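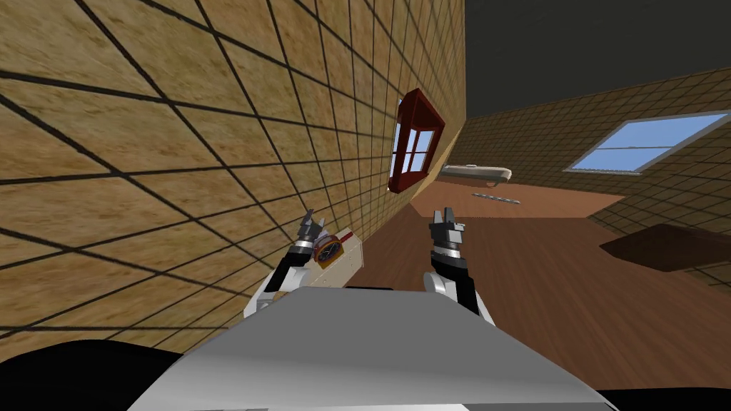
Page last modified: November, 16:40

Equipment plan for the next budget year: the two-arm robot

In the last issue we promised to write more about the robot purchase, and several readers from the Skembridge site have asked when they can expect to see the machine on the floor. The short answer is that we have not ordered it. The longer answer is the rest of this item.

As most of you know, the Steyn group works at the moment only in simulation. The robot has a torso, two arms and a parallel-jaw gripper at the end of each arm, and it lives in a simulated room with tiled walls, windows and a brown floor. We can put objects in this room, move them, and start again when something falls. For the first part of the project this was enough, and it cost us mainly computer time and patience. Now the group wishes to repeat a part of the tasks with real hardware, and for this we need money that is not yet in the plan.

What we want to buy

The request is for one robot with two arms, two grippers of the parallel type and the camera which belongs to the robot. We do not ask for mobile bases. This was discussed for a long time. A robot which can drive would be nice for the room tasks, but the two offers we received with a base were much higher, and the floor in the Wusau room is not flat enough near the door. A fixed robot can be moved to a base later, if the mounting plate is the right one. We have therefore written the mounting plate into the specification as a separate line, so that it does not disappear when somebody shortens the list.

We also ask for spare fingers for the grippers. In simulation the fingers do not wear and they do not bend when you drive them into a wall. With real fingers we must expect that some of them will be damaged in the first months, when everybody is learning. The supplier sells them in sets, and a set ordered together with the robot comes with the same delivery. A set ordered afterwards has its own delivery cost and its own waiting time.

The budget lines

The following lines are in the draft which went to the Jorislow office. The robot itself is a separate application to the capital fund and is not repeated. These are only the costs that our own budget must carry, in pounds.

Mounting plate and stand: 1000
Spare finger sets: 1000
Emergency stop, second button with cable: 100
Objects for the tasks (trays, boxes, dials and similar): 35

The last line made some people smile at the meeting. It is correct. Most of the objects can be taken from the store room, and we need only to buy the ones which must have the same size as the objects in simulation. If the size is different, the comparison is not worth much, and we would have to change the simulated ones, which takes longer than going to the shop.

The second emergency stop was not in the first draft. It was added after the safety review, where it was noticed that the person at the computer and the person near the robot will not always be the same person. Each of them should be able to reach a button without walking.

What is not in the lines

Electricity is paid by the building. The computers we have already. The service contract is the difficult point. One supplier includes the first year, the other one does not include it but gives a lower price for the robot, and when you put both offers in the same table the difference becomes small. We have asked both of them to write down what happens in the second year. Only one has answered so far. Until we have the second answer, the service contract stands in the draft as an open item without an amount. I know that the Jorislow office does not like open items, but an invented amount would be worse for everyone when the invoice arrives.

Training is also open. We would like two people from Steyn to attend the course of the supplier before the robot is delivered. If the course takes place at the supplier's house we must pay for the travel. If it takes place in Wusau, the supplier asks that the robot is already installed, and then the first weeks with the robot will be weeks without trained people. We prefer the first solution.

The room

The robot will go to Wusau and not to Skembridge. The reason is the ceiling height and the separate entrance. The room must be prepared before delivery, and this work is planned in the following order:

The old benches go to the store.
The floor under the stand is checked and, if necessary, levelled.
The electrician adds one socket on the long wall.
The area where the arms can reach is marked on the floor with tape.
The table for the tasks is placed last, when the stand is fixed.

Please do not put anything in the room after the benches have left, even for one afternoon. In the spring we lost a week in this way with the measuring equipment.

The question of light was raised by the simulation people. In the simulated room there are windows, and the light does not change unless somebody changes it. In Wusau the sun comes in during the afternoon and the camera will see this. Blinds are cheaper than new lamps, so blinds were proposed. They are paid from the maintenance budget and for this reason you will not find them in our lines. It would be good to have them up before the camera is adjusted for the first time.

Why the simulation continues

Some colleagues asked if the simulation work will stop when the robot is there. It will not. The licence and the computer time stay in the budget at the same level as this year. Each new task will be tried in simulation before it is tried on the hardware, and a task which does not run well there will not be given time on the real robot. One robot for two sites means that the hours with it will be short, and I think we will be glad to have a place where both arms can make mistakes without a repair form.

There is one more practical thing. With two arms working in the same space, a large part of our failed runs come from one arm standing in the way of the other, or from an object that lies too near to the wall. These layouts can be sorted out before delivery. If you have a task which you want to see on the real robot, send us the layout now, with the sizes of the objects, also if it is only a drawing on paper.

Next steps

The Jorislow office will look at the draft in the first round and come back with questions. We expect questions about the service contract and about the stand, where a cheaper version exists. The cheaper stand was tested by us on paper with the weight of the torso and both arms stretched forward, and it is too near to the limit of the manufacturer. We will attach the calculation.

If the capital fund says yes, the order can be placed directly afterwards, and the preparation of the room can start at the same time. If it says no, we keep the room lines small, we buy only the objects and the blinds stay as they are planned. The question of renting a robot for a few months was also raised. We have one rental offer, and it will be presented in the next issue together with the answer about the second year of service.

Layouts and remarks can be sent to the Steyn group mailbox or left in the tray by the Skembridge reception.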